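Flondari Bündelclip 521, Packung zu 100 Stück

Der Clip 521 besteht aus einem biegsamen Kunststoffstreifen mit Rastnase. Gestreckt misst er 54 mm. Er wird um das Bündel gelegt, eingerastet und lässt sich laut Beiblatt wieder öffnen. Lieferbar sind mehrere Farben, bestellt wurde Gelb. Bezogen über Vevevix, Lieferung im April, Packung vollständig.

Bisher wurde am Arbeitstisch mit Gewebeband gebündelt. Das hält, hinterlässt aber Klebstoffreste, und bei dünnen Leitungen mit weichem Mantel ist das Abziehen mühsam. Zum Vergleich wurden deshalb zwei Fälle herangezogen: eine dünne Einzelleitung und ein Bündel Schläuche. 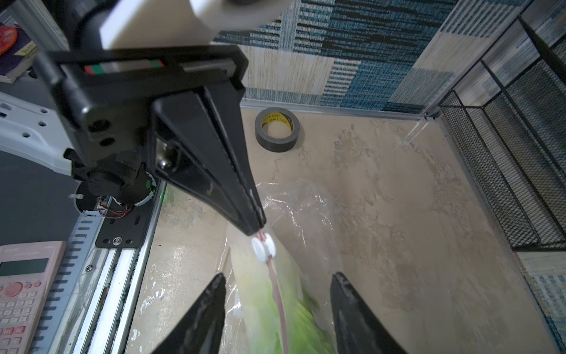

Dünnes, blassrosa Kabel mit rundem weißem Stecker; hinten eine Rolle graues Gewebeband.

Für die Einzelleitung ist der 521 zu groß. Selbst in der engsten Raststufe bleibt Spiel, die Leitung wandert unter leichtem Zug durch den Clip. In Schlaufen gelegt geht es besser, dann füllt der Querschnitt die Öffnung aus. Wer überwiegend solche Leitungen ordnet, sollte auf die kleinere Ausführung warten, die Flondari angekündigt hat. Einen Termin gibt es dafür nicht.

Bei Schläuchen ist das Ergebnis deutlich besser. Der Clip liegt gleichmäßig an, die Rastnase greift hörbar. Quetschungen waren nach dem Öffnen nicht festzustellen. Tanko Abubakar hat auf einer Strecke von 290 mm zwei Clips gesetzt und hält das für ausreichend; bei engen Bögen würde ich einen dritten nehmen.

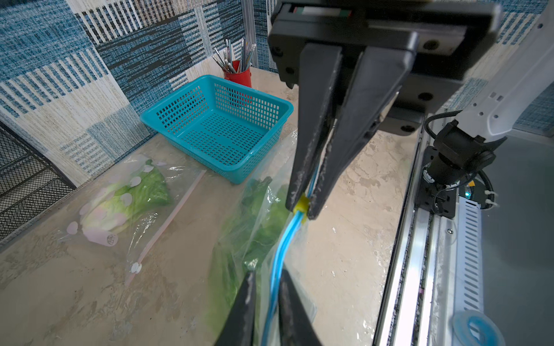
Hellblaue Schläuche mit gelbem Clip. Im Hintergrund der türkise Korb und der rote Stiftehalter.

Mängel: Der Grat an der Trennstelle ist scharfkantig und sollte vor der Montage entfernt werden. Mit Handschuhen ist das Öffnen kaum möglich. Die Verpackung ist nicht wiederverschließbar, die Clips brauchen also einen eigenen Behälter.

Für Schlauchbündel geeignet, für dünne Einzelleitungen nicht. Nachbestellt wird eine Packung für die Werkstatt in Bradton.

Rodrigo Sampaio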